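3.2 Doubling and part-writing in the Plarkari horn books

What makes the Plarkari books such a pleasure to work with is how much of the players' own thinking is left in them. The band carried 9 musicians on most nights, and 4 of those were reed players who doubled, so a single folder may hold parts for alto, clarinet, flute and bass clarinet in one hand. We catalogued 251 parts in all. Over 100 of them carry pencil changes made on the bandstand, and these changes are where the music really comes alive!

Take the opening of "Sultana." The copied part gives the second reed player a plain tenor line under the trumpet. In pencil, the player has moved the first eight bars to bass clarinet, then written "back to tenor, quick" over a rest that lasts two beats. Anyone who has tried to put down one horn and pick up another in that time will feel for him. Tăng (personal interview, February) remembers the switch well and told us that the rest grew longer in live shows, with the drummer filling the gap until the tenor was ready.

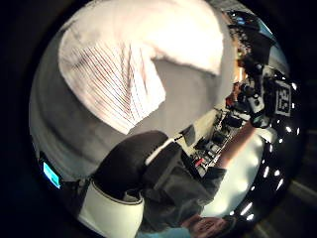 Figure 4. Sheet of white paper with red and dark ruled lines.

The same habit shows up in the slower numbers, though for a different purpose. In "Istarar" the flute doubles the vocal melody an octave up, and the pencil marks thin it out verse by verse. By the last chorus only the ends of phrases are left. Talukder hears this as good manners toward the singer, and we agree, but we would add that it gives the final chorus a lovely open sound that the copied arrangement never had. Seneviratne's study of the Dranance sessions describes a similar thinning in the string parts, and the two bands shared an arranger for several seasons.

A word on dating. Pencil is hard to place in time, and we have only called a change "early" when a recording made on the same tour plays it. Where two recordings disagree, both readings are given in the appendix. Mandagi and Sivakumar checked each of these by ear, working separately, and their few differences concern octave placement in the bass clarinet, a low and woolly voice on the surviving tapes.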